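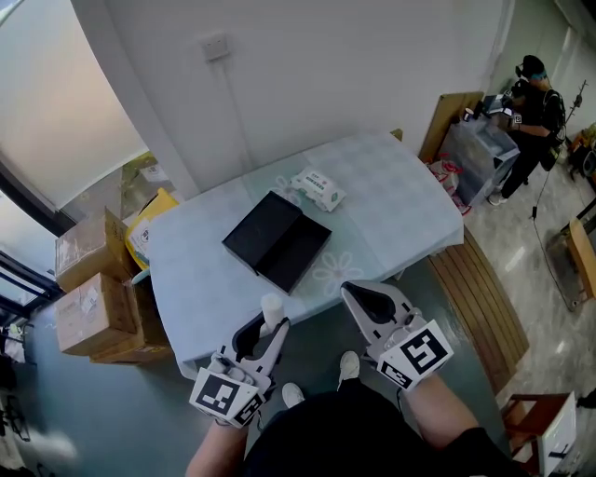

Where do the wipes go once the table is set? At the far side of the cloth, past the open box, where you can reach them without knocking over the cup.

4.2 Setting the table

1. Spread the cloth and smooth it flat. Creases tip cups.
2. Put the black box near the middle, open, both compartments facing up.
3. Stand the cup at the near edge.

CAUTION: The near edge is also where sleeves live. Fill the cup last - if at all.

NOTE: Cardboard boxes stay off the table. They will ask to be let up. See page 31.

Natness Home Guides, revised 30 March 2019 | Contact: Idalina Guerreiro, ext. 645 | Back to top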